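From: Asif Malik
To: Tovevside packaging list
Subject: Re: carton recycling, February collection

Thanks Otakar. Two more from the shop: 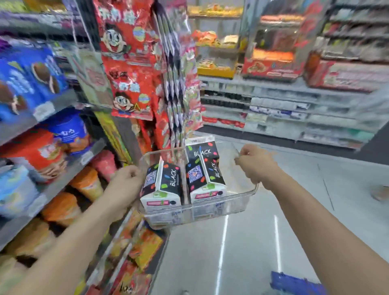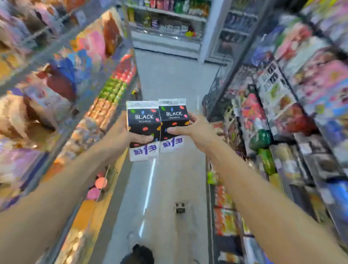 Black "BLACK" cartons with coloured dots, in the basket (first) and held up in the aisle (second).

On to the collection. Makis has the weights from Pladholm and the total for the month was 1,439 kg, cartons only. That is after the wet bales were taken out. Flereo will still take them but at a lower rate, so please keep the lids on the cages.

Otakar Kuruc wrote:
> Can someone confirm whether caps stay on or come off? The sheet by
> our bins says off and the driver told me on. Also we have 40 sacks
> here and only 30 fit in the cage. Do the rest wait for the next
> round?

Caps on, please. The sheet is the old one and I will send you a new one. Cartons should be emptied, rinsed and flattened, with the cap screwed back afterwards. Straws can go in the general waste.

As for the sacks, put the ten that don't fit under the lean-to and tell Grigoris, who is doing the van this month. He can pick them up on the way back from Raptis if he knows before noon. Don't stack them by the gate, we had a complaint last time.

Thodoris asked me off list about juice cartons with the foil lining. They go in with the milk ones, same sack. Soup cartons too. Paper cups don't, even the ones that say they are recyclable on the side. Pladholm pulls them out by hand and charges us for it.

I still need key holders for the early slot. Reply to me and not the whole list.

Asif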